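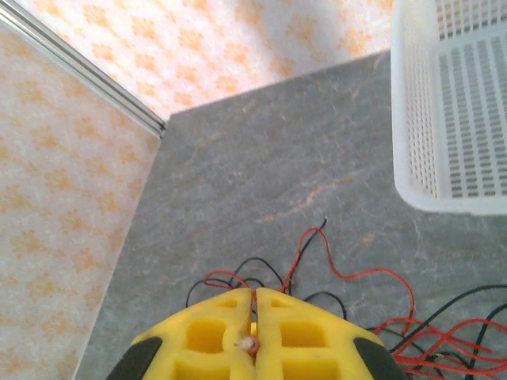 Marbled gray surface, with an orange-on-white pattern to the left.

Dutbridge Sala Label Maker Review
By Fulvio Benedetti

I bought the Sala to replace an older label maker that ate batteries and wasted tape. I have used it since September for kitchen jars, file folders, storage bins, power cords and the breaker panel in the basement. I paid full price for it at an office supply store in Pisen.

The Sala is a handheld label maker with a real keyboard. It prints on tape up to 12 mm wide. It weighs 227 grams on my kitchen scale with the tape installed, and it fits in a drawer beside the scissors. In the box you get the printer, a charging cable, a short starter roll of black on white tape, and a folded instruction sheet in very small type. There is no case and no wrist strap.

Setup

The back cover slides off and the cartridge drops in one way only. Press it down until it clicks. Mine felt seated before it was, and the first label came out blank on one side. I pushed harder and it was fine after that.

The battery is built in. A full charge takes an evening, and after that I went several weeks of light use before the low battery mark came on. You can print while it is plugged in, but the port is on the bottom edge, so it won't stand up on a desk while charging. I ended up laying it on its back.

Typing and printing

The keys are laid out like a computer keyboard, with small rubber buttons. The letters are easy to read and the buttons have a firm click. Numbers need a shift key, and that slows you down if you label a lot of files by year or account. The space bar is also too short. I missed it often in the first week and less often now.

The screen shows one line of text. It has a backlight that shuts off after a few seconds, and there is no setting to keep it on longer. In the basement I had to keep tapping a key to see what I had typed.

Print quality is good. Small text stays sharp and the edges of large letters are clean. There are several fonts, but I only use the plain one. The bold setting fills in the holes of small letters, so save that for big labels.

Tape waste is better than on my old machine but still not great. It feeds a blank strip before each label. If you turn on the narrow margin setting it prints a small cut mark, and you trim the extra yourself. Printing a batch in one strip and cutting it up later saves the most tape.
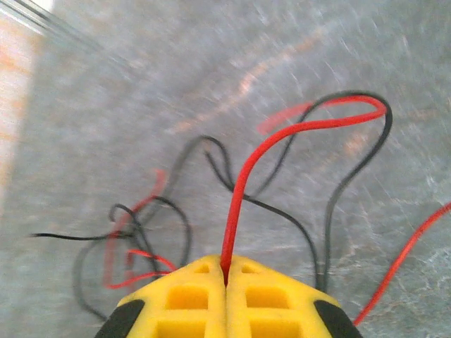 Can you use it to label thin cords?
The cord setting prints the same text twice with a gap between, so you fold the tape around the cord and stick it to itself like a flag. Use the flexible tape for this, as the standard tape starts to open at the fold.

I did all the chargers in the hall closet this way. Keep the text short. One word is best, and two words make a flag long enough to catch on things when you pull a cord out of a bin. For anything that sits behind the television, I put a flag at the plug end only.

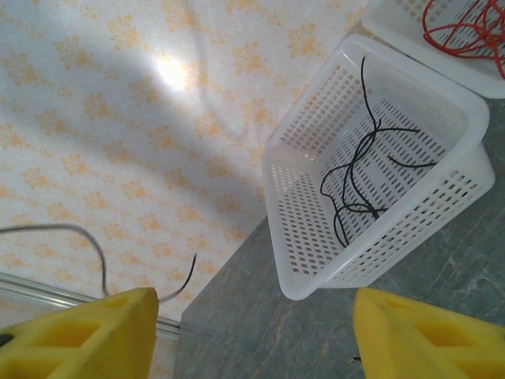

The Flovlow app

The Sala also connects to a phone app called Flovlow. You don't need it, and for the first month I didn't install it. Pairing took me two tries. Once connected, it is faster than the keyboard for long labels, and you can save a design and print it again later.

The app can store 192 labels. I am nowhere near that, but a shop or classroom might get there. It asks you to make an account the first time you save something. You can print without one. I would have liked a way to move saved labels to a new phone without signing in, and there isn't one that I could find.

Accented letters are also much easier from the phone. On the keyboard they are buried in a menu.

How the labels hold up

Glass jars: no problems after repeated hand washing. The ones that went through the dishwasher have lifted at the corners.

Plastic bins: good on smooth lids. On textured plastic they peel unless you press hard for a while.

Freezer: stick them on before the container goes in. Labels put on a cold container fell off.

Cardboard folders: very good, and they take some of the paper with them if you remove them.
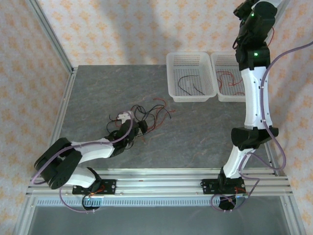
Refills

Standard tape is easy to find. The flexible tape is sold under part number 1769, and the store in Pisen doesn't carry it, so I order it online. It costs more than the standard kind. The Sala rejected the one off-brand cartridge I tried, with an error on the screen and no way past it.

Good
Clear print
Firm keys
Works fully without a phone
Cord setting is easy to use

Not so good
Screen light shuts off too soon
Numbers need the shift key
Charging port in a bad spot
Flexible tape is hard to find in stores

Should you buy it?

If you label things a few times a month and want a machine you can pick up and use, I recommend the Sala. If you mostly type numbers, look for a model with a separate number row. I am keeping mine, and I have already bought a second roll of the standard tape.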